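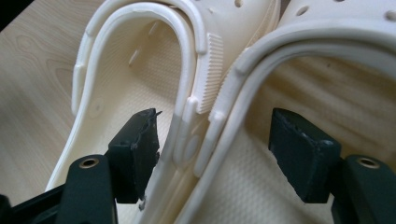

Aneroid barometer, second day on the bench

Workshop notes > Instruments
4 min read
Search this notebook

January 18, 2018

Continued with the Kadlec barometer which Viera brought from her uncle's house. Dial is 100 mm, brass case, glass has a small chip near the hanging ring but it is not loose. Yesterday I only opened it and made the drawings. Today I wanted to know how wrong it is before I touch any screw.

Reference is the Tisport digital gauge. Its last comparison was in the autumn, by Bijan, and he wrote a correction of zero in our range, so I take the value directly.

First reading in the morning, gauge at 1,016 hPa. The needle stood at 1,013 before tapping and at 1,014 after tapping. I waited ten minutes and tapped again, it stayed. So two low at this end, and there is some friction.

Then the pressure jar. I used the big glass one with the rubber lid, the barometer lying flat inside and the hose of the gauge through the second hole. Pulled slowly with the hand pump to 1,008. Needle went to 1,003 and with tapping of the jar to 1,004. So here it is four low. Back up to 1,016 and the needle came again to 1,014, a little late.

This means the error is not the same at both ends. The gauge made eight steps and the needle made ten. If it was only a shifted zero, I would turn the screw on the back and be finished before lunch. But the needle travels too far, and the screw on the back does not change this.

I wrote the same two points three times, with the case flat and then hanging. Hanging gives half a division less everywhere. From now on all readings are made hanging, in the way it will be on Viera's wall. I hung it from the bent wire inside the jar, which is ugly but it works.

About sea level

Henok asked why his phone shows a different number from the gauge. The weather service gives the pressure reduced to sea level and our gauge gives the pressure in the room. The workshop is at 38 m, so the room is between four and five hPa under the weather service value. Please do not set any instrument in this workshop from the phone! If the owner wants the sea level value, we add the difference for the place where the barometer will hang, as the last step, and we write it on the label. For Viera I must ask how high her house is. She thinks it is higher than us, up the hill behind the school.

Mechanism

Capsule looks healthy, no green spots, and the solder seam is even all around. The main spring is clean. The chain is the problem part, I think. It has dry old oil on it, brown, and near the drum it does not lie straight. I took it off with the tweezers and left it in the small dish with cleaning benzine over lunch. Much brown came out. Second bath was almost clear.

The pivots of the pointer arbor I cleaned with pegwood. I put no oil on the chain and the smallest possible drop at the pivots. Zdislava says no oil at all on a barometer. Her book says so and mine says the opposite, and both are old.

After assembly, hanging:
- gauge 1,016, needle 1,014, tapping moves it very little now
- gauge 1,008, needle 1,004 and after tapping the same

So the friction is better and the error stays, which is what one would expect. The rest is in the lever length. There is a small slotted post on the rocking bar, and if I move the link outward or inward the travel will change. I did not find in Bořivoj's notes which direction is the right one for this pattern. His sketch is from a Bivia, where the post stands on the other side. I will mark the present position with a fine scribe line first, then move it by half a turn and measure again.

Other things

The Nolter recorder is still waiting for paper. The shop promised the drum charts for February. Until then the clock can run without paper so that we learn its rate. I wound it and set it against the wall clock at four.

Rubber lid of the jar begins to crack at the smaller hole. It held the pressure for all readings, with a drop of one hPa in twelve minutes. Buy a new one, or cut one from the sheet in the lower drawer.

Indoor shoes please when the brass work is open. The floor by the door is full of salt and grit from the street, and I found a grain of it on the bench today, one hand away from the chain.

Tomorrow
1. Scribe line on the rocking bar, photo of it for the file.
2. Half a turn, then both points, hanging.
3. Ask Viera about the height of the house, and if she wants the chipped glass kept.
4. Return the fine tweezers to Bijan.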